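Ernwood gallery gives its walls the summer off

12 Shares 3 Comments

The Dvořáček, Ernwood's smallest gallery and easily its draftiest, opened its new group show in June with nothing on the walls. The show is called "Romurier," a word the press sheet declines to define, and it consists of 47 sound pieces played through speakers tucked under the floorboards. Visitors are asked to take off their shoes. Most did on opening night, with the look of people trying to remember which socks they had put on.

The work comes from Urora, a collective that has spent the past 2 years recording the insides of things: pianos, water heaters, a parked school bus. Each piece lasts 40 seconds and is followed by 40 seconds of silence, so a good half of the evening is spent wondering whether the art has started again. The refrigerator in the gallery kitchen drew a respectful crowd before someone opened it and took out the lemonade.

When the floor does speak, it can be lovely. The piano piece comes up through the heels as a low, slow shiver, and the school bus has a tick in it that you find yourself walking after from one room to the next. The water heaters are more of an acquired taste – there are nine of them, and they gurgle in a row along the back hall like relatives after a holiday dinner.

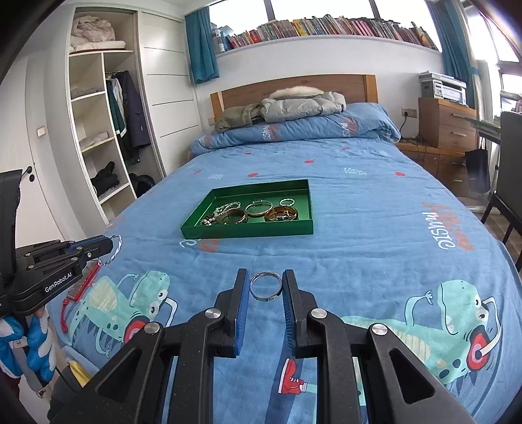 Urora's wall text, which has been placed on the ceiling, says the collective wants to "return listening to the foot." The foot had no comment. The gallery has at least put out benches, and lying down on them is allowed, which helps with both the reading and the water heaters.

"Romurier" stays up, or rather down, through August. Admission is free, and the Dvořáček is open from noon until 6 p.m. Socks are sold at the desk.

3 Comments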